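Clalel, six months in

28 October 2021

When the arms arrived at Clalel we were told they would take the dull jobs and leave us the interesting ones. I have been waiting for mine ever since. So far it has been putting the cloth back in the bowl.

Noman Janjua used to pack 22 trays before lunch and talk all the way through. Now he watches a pair of arms think about it, and he's gone quiet, which I miss more than I expected to. His title has changed to "supervisor". His pay is under review until November. 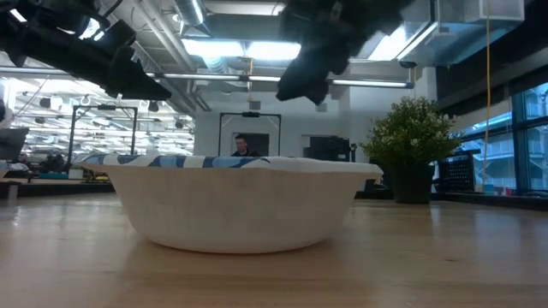
My shoulder has stopped hurting, I'll give them that. Almost everyone on my bench says the same. But tea break used to be when we got tired, and the arms don't, so now it's at 2 and you have to remember to want one.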